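**Ticket 106 - Toast task: right hand stops over the tray and the planner returns no grasp**

Component: perception / grasp planner
Opened by: Nilton Betancur
Assigned to: Ertuğrul Bilgin
Status: resolved, one follow-up open

**Reported behaviour**

The toast sequence runs normally up to the wait step. The lever is down, the slice is in the front slot and both arms go to their hold poses either side of the toaster. When the wait step ends, the planner asks for a grasp on the slice and gets an empty list back. The right arm stays where it is and the task node times out after 12 seconds.

Log from one of the failed runs:

```
[task] state WAIT_TOAST -> REQUEST_GRASP
[percep] object 'bread' : 2 candidates
[percep] candidate 0 rejected: depth variance over limit
[percep] candidate 1 rejected: outside support region
[planner] grasp list empty, holding
[task] timeout in REQUEST_GRASP, state -> SAFE_HOLD
```

No fault from the arm controllers. Joint states and wrist readings look normal all the way through, so I've left the motor side out of this.

Started after we merged the July update to the Olum perception node. The planner (Liltach branch) hasn't changed. I haven't tried going back to the old Olum build yet.

- Nilton

**Comment - Ertuğrul**

Could you try three things before I look at the code?

1. Run the same sequence with the toaster unplugged and a slice in the front slot.
2. Save the head camera colour and depth for the whole hold, including the part before the grasp request.
3. Tell me which calibration file the node loads at start-up. The update changed the default path.

**Comment - Nilton**

Results:

1. Unplugged, it finds the slice every time and the planner returns grasps. Plugged in and heating, it fails every time.
2. Saved to the shared folder under the ticket number.
3. It loads the Plusau file, the right one. I checked the date inside the file as well as the name.

I also turned the room lights down and up again with the toaster unplugged. No difference, so I don't think it is general exposure.

**Comment - Ertuğrul**

Thanks, that narrows it a lot. I played back the depth next to the colour. While the elements are glowing, the depth over the slots is full of holes and the values that do come through jump from one message to the next. Before the update we filled those holes with a median over the last few messages. The new build has that filter switched off by default, so candidate 0 is thrown out on variance.

Candidate 1 is a separate problem. Its centre is well to the right of the toaster, on the near corner of the tray. The detector is picking up the tray rim as a crust edge, at low confidence. The support region check is right to reject it, so I would leave that check alone.

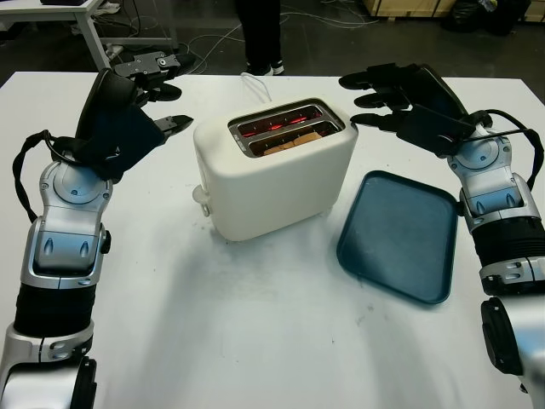
For the first problem I can see two ways to go. We can turn the median filter back on, which costs us some delay but not enough to matter while the arms are holding. Or we can keep the last good pose of the slice from before the elements came on and only refresh it once the toaster has popped. The second is cleaner but it needs a new state in the task node, and the slice moves when it pops, so the old pose would only be good for the x and y.

I'd start with the filter. Please set these in the Olum config and rerun:

```
depth_filter:
 enabled: true
 type: median
 window: 5
hold_fill: true
```

Leave the variance limit as it is. If we raise it we will get grasps on noise.

**Comment - Nilton**

Set as above. First run with heat: candidate 0 accepted, three grasps returned, but the planner then turned down all three for collision between the right fingers and the toaster body.

```
[percep] candidate 0 accepted
[planner] 3 grasps received
[planner] grasp 0 rejected: collision r_hand / toaster
[planner] grasp 1 rejected: collision r_hand / toaster
[planner] grasp 2 rejected: collision r_hand / toaster
```

So it is a different failure, further on. The toaster collision model looks too big to me in the viewer. It sticks out past the body on the tray side.

**Comment - Ertuğrul**

You're right, it's the McPhee box model from the old toaster. The name in the object list was never changed, so the planner still loads it. I've added a new model fitted to this one, with the slots left open at the top and the lever as its own part. It is in the objects folder as `toaster_two_slot`. Change the name in the scene file and restart the planner as well as the task node, the planner only reads the scene file once.

**Comment - Nilton**

Changed and restarted both. The grasp request now comes back in roughly 200 ms and the right arm goes on to the approach. I ran it with heat and unplugged, and both got through to the place step on the tray.

One thing I noticed: if the planner is restarted after the task node, the task node keeps the old scene and you get the collision messages again. Planner first, then task node. I've put that in the start-up notes.

**Resolution**

- Median depth filter on by default in our Olum config.
- McPhee toaster model removed from the object list, `toaster_two_slot` used in its place.
- Start-up order added to the notes.

**Follow-up (open, Ertuğrul)**

Tray rim still comes up as a bread candidate. It gets rejected, but it takes up a slot in the candidate list and will be a nuisance when we go to two slices. Plan is to mask the tray region until the place step. I'll open a separate ticket once I have a branch for it.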